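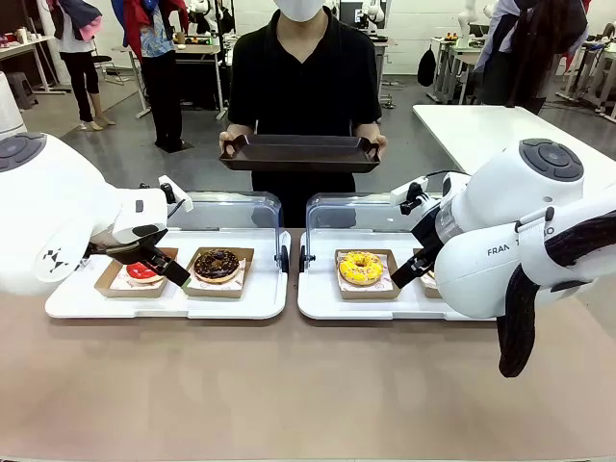

牛皮纸盒里的红糖霜甜甜圈

年底整理密码这件事

2018年12月28日 星期五

各位好久不见,上一篇还是写阳台上那棵死掉的薄荷,一晃天都冷成这样了。这几天单位里人走了一半,我手头的活儿也松下来,就想着把拖了快一年的事情做掉:把我所有的密码重新理一遍。

起因要从二月说起。那时候我收到一封邮件,标题里赫然写着我的一个密码。没错,就是我用了很多年的那一个,小写字母加上老房子的门牌号。信里说他已经控制了我的电脑,还通过摄像头录下了我的一举一动,要我三天之内付一笔比特币,否则就把录像发给通讯录里的所有人。我当时正在喝粥,勺子举在半空,后背一下子就凉了。

过了一会儿才慢慢想明白,我家那台台式机压根没有摄像头呀!可是密码是真的,这一点让我很不舒服。后来在网上一搜,好多人都收到过几乎一模一样的信,连错别字都一样。写信的人手里只有一份从别处流出来的账号清单,邮箱配密码,照着群发,吓住一个是一个。

我那个密码是从哪里漏出去的呢?想来想去,最像的是 Plovach。年纪跟我差不多、又喜欢拼老收音机的朋友也许还记得这个论坛,绿底白字,发帖要先攒积分,晚上人多的时候经常打不开。我在那里混了好几年,后来工作忙,慢慢就不去了,账号也一直扔在那儿没管。论坛去年关站的时候,首页挂过一个公告,说用户数据库“可能受到影响”,请大家修改其他网站的相同密码。这个公告我是今年才从别人的存档里看到的,关站的时候我哪里还会去看它的首页呢。

收到勒索信那天晚上,我把邮箱和网银的密码改了,改完觉得自己很了不起,睡了一个好觉,然后就把剩下的全忘了。一直忘到十一月。

十一月有个周末,我收到 Floken 的通知,说我的账号在一个我从来没去过的城市登录了。Floken 是我买电子书的地方,里面也没存银行卡,但是有一笔以前充值剩下的余额。等我登上去看,余额已经没了,换成了一本我一个字也看不懂的外文烹饪书,封面是一条鱼。客服态度很好,来来回回写了几封信,钱退给我了,书也没有收回去,现在还躺在我的书架上。那条鱼每次打开都盯着我看,也算是个提醒吧。

好了,啰嗦了这么半天,说正事。

第一步我做的是搞清楚自己到底有多少账号。我以前总觉得也就几十个,邮箱、银行、购物、买票,还能有什么呢?结果把浏览器里保存的密码导出来一看,645条。我盯着那个数字看了好一会儿,以为是程序出了毛病。里面当然有很多重复的,同一个网站换过网址就会多存一条,手机版和电脑版又各存一条,去掉这些之后还剩518个。有给表妹的孩子投票选萌宝注册的,有为了下载一份空调说明书注册的,还有一个网站我到现在都不知道它是干什么的,页面上只有一个登录框,登进去之后是一片空白。

这里要插一句,浏览器导出来的那个文件是明文的,谁打开都能看见,密码一行一行整整齐齐地排在那里。我第一次导出来顺手就放在桌面上了,吃完晚饭回来才想起桌面是会自动同步到网盘的……赶紧把网盘里的也删了,回收站也清空了。要是您也打算这么做,先把同步关掉,用完马上删。

第二步是分堆。我试过按网站名字的拼音来排,排到一半就乱了,后来干脆按“丢了会不会哭”来分。会哭的那一堆其实很小,一共九个,主要是邮箱、银行和存照片的网盘。剩下的里面,有一些丢了会生气,更多的是丢了我可能根本不知道。

会哭的那一堆我是一个晚上坐下来全部改完的,泡了一壶茶,把手机调成静音。邮箱放在头一个,别的网站“忘记密码”都是往邮箱里发信的,邮箱要是被人拿走了,后面改得再漂亮也白搭。改邮箱的时候还发现备用邮箱填的是一个早就停用的地址,备用手机号更是三个号码以前的,也不知道现在归谁在用。这一项我真的建议大家去看一眼,它藏在设置里很深的地方,平时谁也不会去翻。

顺便还看到了“已授权的应用”那一页。好家伙,长长一串,里头有测性格的,有给头像加圣诞帽的,还有一个写着可以“读取和发送您的邮件”。我什么时候同意的呢?想不起来了。全部撤掉,一个也没留,到今天为止还没有哪样东西因此用不了。

第三步就是装一个密码管理软件。我挑了很久,最后用的是 Mishra。别问我它跟别家比哪个好,我不懂技术,选它一个是因为界面有中文,再一个是它可以把资料库存在自己的电脑上,不一定非要放到云上去。它生成的密码我设成了22位,大小写数字符号都有,看着像猫从键盘上走过去。这样的密码我一个也记不住,也不用记,我只要记住打开软件的那一个主密码。

主密码我想了好几天。以前总以为密码要越怪越好,什么把字母o换成数字零,把a换成小老鼠符号,现在看到的文章都说这些花样破解的程序早就会了,还不如用几个互不相干的词串在一起,长一点,自己又好记。我坐在公交车上编了一句话,编得自己都笑出来了,当然不能告诉你们是什么。然后工工整整抄在一张纸上,放进信封,跟户口本搁在一块儿。有人可能要说,密码怎么能写在纸上呢!可是我觉得,隔着半个地球发勒索信的人总不至于跑来翻我家的抽屉。倒是我自己,过个年、感个冒,就有可能把它忘得干干净净。

两步验证也开了。能用验证码软件的就用软件,有的网站只支持短信,那就短信,总比没有强。每个网站会给一组备用码,我也都打印出来放进了同一个信封。打印完记得看一眼打印队列和下载文件夹,我的下载文件夹里就躺着好几份,名字还都叫“备用码”,生怕别人找不到似的。

接下来是最磨人的一段,就是那几百个丢了也不知道的账号。起初我雄心勃勃,想一个一个登上去注销,做了两个晚上就泄气了。有的网站找不到注销的地方,有的要您寄身份证复印件过去(为了注销一个从没填过真名的账号,我反倒要把身份证交给它?),还有的点了注销,它说“我们会想念您的”,然后第二天照样发促销邮件。最折腾的是 Plerolon,我在那儿订过一次火车站附近的停车位,就一次。注销要打电话,电话只在工作日上午有人接,接通以后让我报注册时的安全问题答案,问题是“您最喜欢的老师叫什么”。我报了两位老师的名字都不对,第三次才想起来,当年嫌麻烦,我填的是“不知道”。电话那头的姑娘也忍不住笑了,说对的,就是“不知道”。

说到安全问题,我现在也不老老实实填了。小学在哪里念的、养的第一只宠物叫什么,这些在我的博客里往前翻几页就能找到,猫的照片都贴过多少回了!我改成让 Mishra 随机生成一串,跟密码一起存在备注栏里。就是万一以后又要打电话核对,得对着话筒一个字母一个字母地念,想想那个场面也挺够呛。

注销不掉的账号,我最后的办法是登上去把里面的资料能删的删,删不了的就改成没用的,地址去掉,生日改掉,绑着的银行卡解绑,再换一个随机密码,然后就随它去了。每天晚上看电视的时候做一点,广告时间刚好够弄一个。到昨天晚上为止,还剩下一小部分没弄,多半是那些打开就报错的网站,我打算过完元旦再说。

家里人的也顺带弄了弄。我妈的密码都记在挂历背面,每年换挂历的时候再抄一遍,她跟我讲这样最保险。我劝她用软件,她戴上老花镜看了半天,说字太小。后来我们各退一步,她还是用纸,但是换成一个小本子,放在衣柜里,每个网站的密码不许一样。她答应了,拿过本子去抄了一下午,抄完给我看,密码倒真是都不一样,最后一位从一排到了十几。我又坐下来陪她重新编,编着编着就到了吃晚饭的时间,她炖了萝卜排骨,我一个人吃了两碗。

上次留言里有朋友问薄荷后来怎么样了,根我还留着,盆放在北边窗台上,偶尔浇点水,等开春再看看。另外如果哪位也在用 Mishra,知道怎么把旧的备注一次性搬过去,麻烦在下面教教我,我现在是一条一条复制粘贴的,手腕有点酸。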